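Search this diary
Enter keywords
Print this page | E-mail this entry

February, a little before midnight

Day 6 of not buying anything, and I have spent most of it reading about a coat. The Gremivetti one, gray, down to the knee, reduced by 200 dollars from a price I'm fairly sure it never had. I put it in the cart at lunch and took it out at two. By four Zallix had e-mailed to ask if I'd forgotten something. I hadn't. I have thought about little else.

The rules I set on New Year's Eve were groceries, bus fare and medicine. I was on my second glass at the time and felt like a monk. January lasted nine days. This is the February edition, with stricter rules and a worse mood.
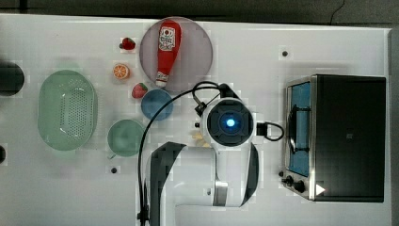 Walked to Akside and back after work to save the fare, then bought a bun with it. Groceries, technically. The wind coming across Park Street was the kind that makes a case for a coat, and I noted this for the defense.

Savings account stands at 1,057, up nearly 60 on last month, and I looked at it three times today in case it had grown. My old coat has one good pocket and a lining that swallows keys. I found a pen in there tonight, and a ticket for a movie I don't remember seeing.

Coat still in stock as of ten minutes ago. Two left in my size. Going to bed.

Print | E-mail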